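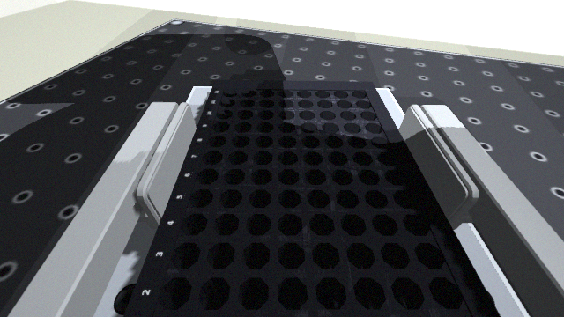
Fig. 2. Black multi-well rack over the perforated tabletop.

Section 4 — Setting up rack labels in Sterulari

Do this before the first intake. Takes a few minutes if the printer is already paired, longer if not.

1. Log in with your site account. Not the Darach trial login, that one can't save racks.
2. Open Storage, then Racks, then New.
3. Type the rack name. Short. Letters and numbers only, no slashes.
4. Enter rows and columns as they are on your rack. Check which corner your lab calls A1 and set it under Origin.
5. Press Save layout. Wait for the green bar.

Note: layout can't be edited once a sample is assigned. You'd have to retire the rack and make a new one.

Printing

6. Load the Strobel label roll, shiny side up. Close the lid til it clicks.
7. Choose Print, then Rack + wells. Default darkness is 900. Leave it unless the barcodes come out gray.
8. Scan the first label. Screen should show the rack name. If it shows error 1183, the printer is on the old template — go to Settings, Templates, Reset, and print again.
9. Stick the rack label on the short side, flat, no bubbles.

CAUTION: Never reuse a label from a retired rack. Sterulari will accept the scan and attach new samples to the old recrod.

CAUTION: Freezer labels and bench labels are different stock. Bench labels drop off in the cold.

Limit is 3000 active racks per site. Need more, write to Catarina Godinho at Flodard support and include your site code.

Next: Section 5, Importing sample lists.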